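Workshop tips: when the hand does not let go

By Margus Kivi
January

I work in a small workshop where we teach two-armed robots to tidy tables. It is household work: cups, sponges, packets, small things that people leave behind. My colleague Kļaviņa asked me to write down what we learned from the trouble we had this winter, so that the next person does not need to learn it in the same way. I put it on the tips page, where we usually write about glue and drill bits.

The trouble was this. The right hand took a thin ring from the cloth, lifted it, and carried it to the place where it should be put down. Then the program gave the command to open, and the hand did not open. The arm believed that the ring was gone and started the next movement, with the ring still between two fingers. It pushed down into the table and continued to push. I was standing on the wrong side and I needed 3 seconds to reach the stop button. In this time the thumb joint was bent and the cloth got a hole.

No person was hurt. But my own hand had been on that table one minute before, because I was moving the sponge a little to the left.

We first thought it was the software, and we lost two days with it. Dernen, who wrote the grasping program, read 100 lines of the log with me and found that the command was sent and received correctly. The fault was in the finger. A small fibre from the cloth had gone into the joint and wound itself there, and the finger became slow to open. With a cup you do not see this, because a cup is heavy enough to slip out. A thin ring stays. 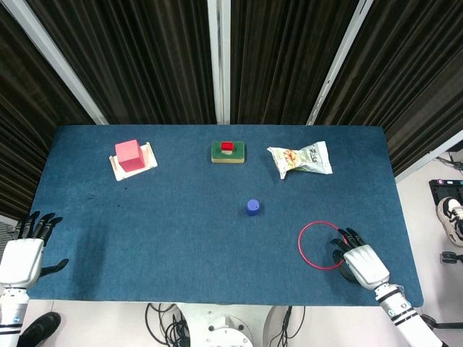
So the first tip is about the cloth. Felt is pleasant to work on, things do not slide and it does not shine in the camera. But new felt loses fibres. Before you use it, go over it with a sticky roller, the kind for clothes, and do it again every morning until the roller comes away clean. Do not brush it. A brush lifts the fibres up and makes it worse.

The second tip is for the fingers. At the end of the day switch off the arm, wait until the lights on the controller are dark, and then open and close every finger slowly by hand, if your maker permits it. Ours does. You will feel a rough finger much sooner than the program will notice it. If you find a fibre, take it out with blunt tweezers. I used a needle one time and scratched the cover of the joint, so please do not use a needle. Also no oil. Oil collects the fibres and after one week you have a black paste.

Flat things need their own rule. When a hand picks up a ring, a coin or a sheet of card, the fingertips must go very near to the table, and a mistake of 2 millimetres is enough to press on the wood. We now have a height limit in the program. Under this height the arm can move only at slow speed, and if the force goes over the limit it stops and stays where it is. Before, it tried to finish the movement. I think that for any arm that works above a table this limit should be set on the first day. We set it in the third month.

Ask the program to check that the hand is empty. It sounds too simple, but we did not have it. After the command to open, the program now reads the real position of each finger and compares it. If one finger is not where it should be, the arm waits and makes a sound. In the first week it made the sound 7 times. Two of these were real, and the others came from a limit which I had set too tight.

About the stop button: put it where your hand is, not where the cable is. Ours was fixed to a stand because the cable reached there nicely. It is better to have a longer cable and carry the button with you. The person who holds the button does nothing else. He does not answer the telephone and he does not arrange the objects.

When you must arrange the objects, say it aloud, wait for the answer "stopped", and only then put your arm over the table. We use one word, always the same. In our workshop we have three mother tongues, and under stress everybody goes back to his own, therefore we chose the English word and we practised it.

Cables on the floor are a separate danger. If you step back quickly from an arm, you step without looking. Lay the cables to one side, under a rubber cover, and wear closed shoes with a good sole. I bought the cover at Asimel and it was too narrow for all our cables, so measure the bundle first.

For the hole in the felt I have no good advice. I glued a patch from the underside with fabric glue, and the edge was hard and the cups did not stand straight on it. Finally we turned the cloth and cut it new. If you have a piece left over, keep it.

The thumb joint was changed in one afternoon. The spare part took three weeks to come, so order one before you need it.

Comments

Clorkenex: Thank you for this. We had the same slow finger but with hair from a dog. The sticky roller helps for this also.

Ilze: Which height did you choose for the slow zone?

Margus Kivi: We took 3 centimetres. With 2 it was too late for the long fingers to slow down.

tableleg: We use a thin rubber mat in place of felt. No fibres, but it does shine a bit under the lamps and it smells for the first week.

Clorkenex: Rubber was too sticky for us, the flat pieces would not slide to the edge when the hand pushed them. We went back to cloth.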